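Início | Disciplinas | Apontamentos | Avaliação | Contactos

Automação e Trabalho – Apontamentos da aula 5
As máquinas já fazem tarefas de oficina?

Retomo o que ficou pendente. A pergunta desta unidade é se um braço robótico consegue desmontar equipamento usado sem alguém ao lado. A minha resposta continua a ser «ainda não», e quem discordar deve trazer dados, não vídeos promocionais.

O caso de estudo é a desmontagem de computadores de secretária, concretamente a zona do disco rígido. Parece simples: uma gaveta de plástico, uma patilha, um movimento. Para uma pessoa, é coisa de segundos. Para uma garra de dois dedos, o difícil está no contacto.

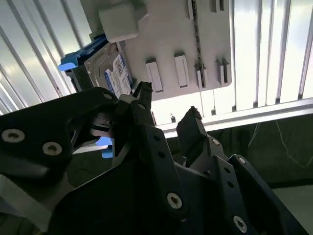 Thaddäus Imhof objetou que isto é pessimismo de gabinete: na opinião dele, basta fixar bem a peça e repetir o mesmo modelo de caixa para que o problema se torne trivial. Aceito metade. Com a caixa sempre igual e sempre no mesmo sítio, muita coisa se resolve, mas uma linha de reciclagem não recebe caixas iguais.

O relatório da Sostell (leitura obrigatória, pp. 2 e 3) fala em 283 ciclos e não diz quantas vezes alguém interveio. Sem esse número, a taxa de sucesso vale pouco. Notem também que a paragem de emergência faz parte do posto, e com ela a pessoa que a aciona. 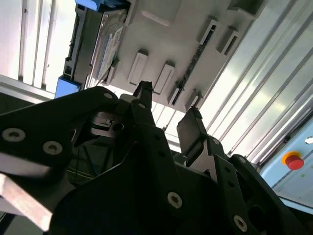 Fig. 2 – Garra junto ao painel; à direita, em baixo, o botão de emergência vermelho.

Segundo ponto: retirar e colocar são tarefas distintas. Quem projeta um posto destes costuma facilitar uma delas com um suporte feito à medida. O suporte também é trabalho humano, e raramente entra nas contas. 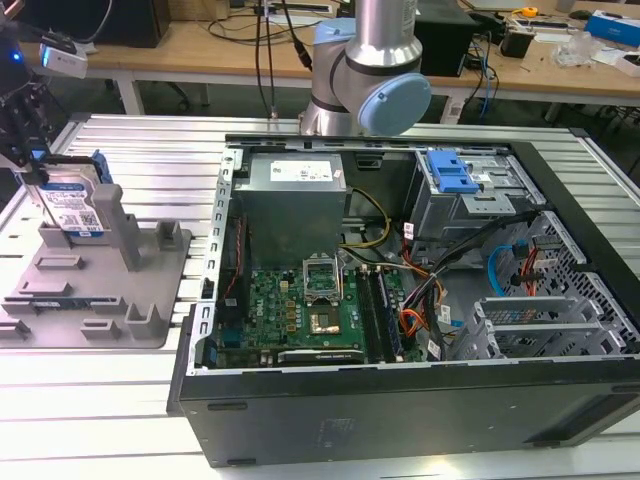
Fig. 3 – Disco seguro pela garra sobre o tabuleiro de encaixe; torre aberta na mesa.

Vejam ainda a desordem normal do interior de um computador: cabos soltos, fichas, fitas. Um técnico afasta-os com as costas da mão sem pensar. Na proposta da Renell essa operação nem aparece – presume-se que alguém a fez antes.

Terceiro ponto, as patilhas. São pensadas para a ponta de um dedo, que sente a mola ceder e corrige a força.
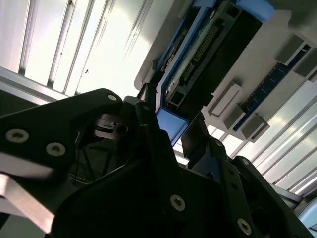

A visão ajuda pouco nesse instante, porque os próprios dedos da garra podem tapar o que interessa. Restam o sensor de força e a tentativa repetida, com o risco de partir o plástico. Se a peça parte, o ciclo conta como concluído? No relatório não encontrei resposta.

Para a próxima aula: ler o texto de Vibeke Lauritsen e trazer por escrito 2 perguntas que fariam ao fornecedor antes de comprar um posto destes. Entrega até ao fim de outubro.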